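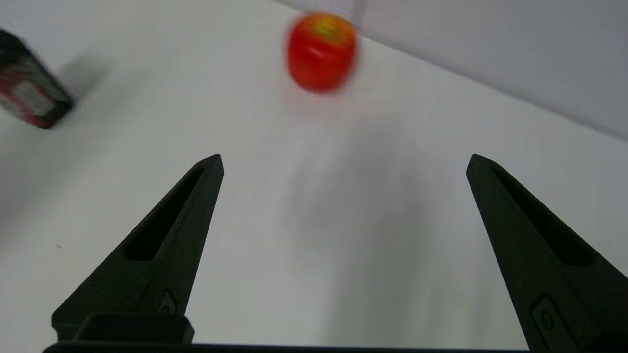 An unsigned message to the list on Wednesday said:

I've been trying to swap my three o'clock candy bar for an apple and I'm losing. Either the apple is mealy by the end of the week or it's bruised from my bag, and then I end up chewing gum all afternoon just to have something going on in my mouth. How are the rest of you doing this? Do you buy a bag and hope? Do you keep them at work? And is there a way to tell at the store which ones will be any good, or is everybody just guessing like me? I spent 94 cents on one single apple last week and threw half of it away. Also, please don't tell me to slice it and put lemon on it. I've tried it and I hate it.

(end of quoted message)

Hi all,

Oh boy, I feel this one. I did the candy bar thing for years and I was an apple failure for most of the first year after that, so let me pile on with what I do now. It's not scientific and a few of you will disagree with me about the fridge (you always do!).

First, buying. I stopped getting the big bags, the ones where you can't see the apples in the middle. One soft apple in there and by the weekend you've got three. I buy loose, five or six at a time, usually at the Zerouali stand out on the Stestberg road because it's on my way home and they let you dig around in the crates. In September they had a crate of Vuvura, which I'd never tried, and I came home with 13 of them like a crazy person. That's too many for two people. The last few went into a pan with butter and cinnamon, so no harm done, but they were past eating out of hand.

When I pick one up I want it to feel heavy for its size, and I give it a little press with my thumb, near the bottom where it won't matter much. If it gives at all, back it goes. I know, I know, everyone else is pressing them too, and now you're eating an apple six people have pressed. Be gentle.
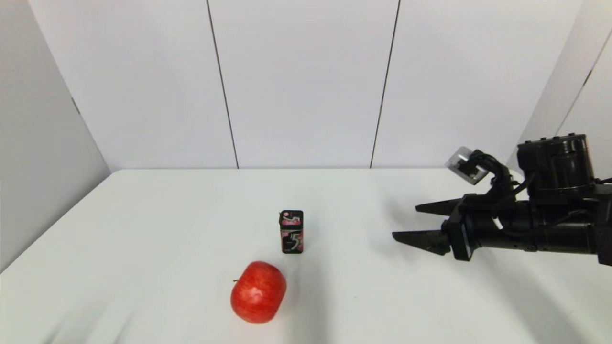
Then there's the trip to work, and I think that's where the bruises come from, way more than from the store. My apple used to ride at the bottom of the bag under my keys and a water bottle, poor thing. Now it goes in last, inside a clean sock. A thick winter sock, one that's lost its partner! I've gotten looks over it but I haven't had a bruised apple in months. If the sock is too weird for you, a dish towel does fine, it just takes up more room.

About the gum. I don't see it as losing. I keep a little box of it next to my apple and the two of them get me through to dinner. The trick for me was the order. If I chew gum first, the apple tastes like nothing afterward, or worse, like mint, and then I don't want it. So: apple at three, gum after. Before I figured that out I was blaming the apples for being bland when it was really the peppermint. Fruit gum is less of a problem, though there's a berry kind I can't stand next to anything.

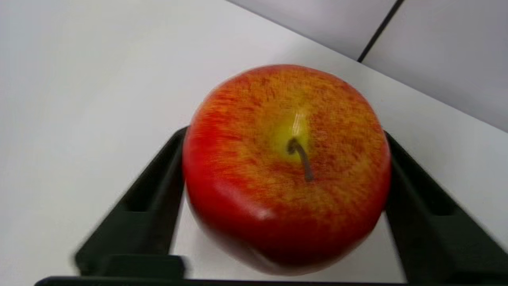
Color is the thing people get hung up on, and I used to be terrible about it, always going for the reddest one on the pile. What I look at now is the background color, the part that isn't red. With the red and yellow ones I like it to have moved off hard grass green toward something warmer. That one up there has the red streaks going over gold, and I'd have put it in my bag without much thought, even with the pale yellow-green bit left around the stem. I like a stem on it too, a thin brown one like that. My theory is that an apple with the stem yanked out has a little open door in the top and goes off sooner. My mother-in-law says that's nonsense. We've agreed to leave it.

Storage, and here come the emails. Fridge! Bottom drawer, in a bag with the top left open, away from the lettuce. Ours is an old Erix with one drawer that sticks, so that became the apple drawer by default. On the counter mine are good for a few days and then they get that cottony bite I think you mean by mealy. In the drawer I've had them stay crisp for weeks. I take one out at breakfast so it isn't ice cold by three, because cold apple on my front teeth is a whole other message to this list.

If you have a fridge at work, you could keep a few days' worth there and skip the sock. We have one but it smells like somebody's fish, and apples do seem to pick that up.

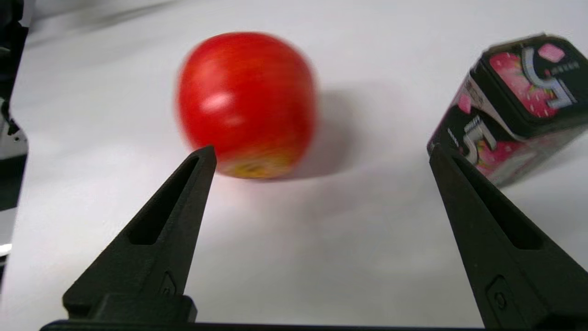
Do you wash them before they go in the drawer?

I wait and rinse each one right before I eat it, then dry it on my sleeve or a paper towel. The few times I washed the whole batch first, they sat there damp and got spots.

As for the 94 cents, I don't think that's crazy for one good apple, but I'd be mad about throwing half away too. When I get a bad one now I cut around the worst of it and bring the rest home for the pan. No lemon, I promise. If you do want to try cutting it up some day, cut it at your desk right when you're ready and eat it right then, no lemon needed. I do it in four pieces around the core, with a butter knife, badly.

One more thing on the candy bar. I didn't quit it all at once. I did apple on most days and candy bar on Friday, and I still do, and it's fine. It made the apple days a lot less grim at the beginning.

Oh, and whoever asked in the spring about a dried apple recipe, I found mine, it was in the wrong folder. I'll type it up and send it separately so this doesn't get any longer. It calls for a very low oven and an entire afternoon of being home.

Let us know what you end up buying this week! And if anyone else got those Vuvuras, were yours a little thick in the skin or was that just my crate?

Talk soon,
your friend with the sock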